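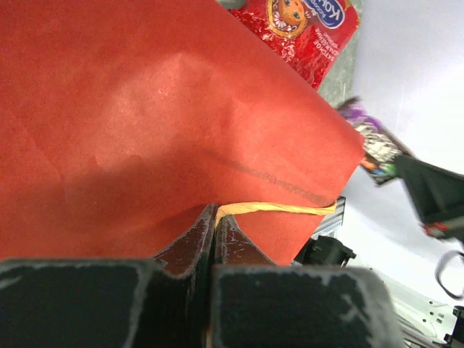 Walking > Rucksacks > Daysacks > Mernia 40

Mernia 40 Rucksack by Stalldale

The Mernia 40 is the largest of the Stalldale day and weekend packs, with a 40 litre main compartment that takes a sleeping bag, a change of clothes and a stove without the need to strap anything outside. It suits hut-to-hut walks and overnight trips, and it pulls in small enough with the side straps to use for a long day out.

The back system has been changed for this year. The old fixed harness has gone and the shoulder straps now slide up and down on a webbing ladder with 6 positions. Set it with some weight in the pack, hip belt fastened first. The belt fits waists up to 106 cm and has a zipped pocket on the left side only.

The main fabric is a ripstop nylon with a heavier weave on the base. It will shrug off a shower, but the seams are not taped, so use a liner in steady rain. A rain cover is sold separately.

Lid pocket with key clip
Two stretch side pockets
Sleeve for a water bladder (bladder not included)
Loops for walking poles
Colours: slate, moss

Babak Asadi in our Greltusbridge shop has used the previous version for several seasons and finds the new belt firmer, with less slip on descents. Walkers with a short back may prefer the Tabrizi, which has a narrower harness.

Price £189. Moss is out of stock until August.

Contact us | © Greltusbridge Outdoor | Back to top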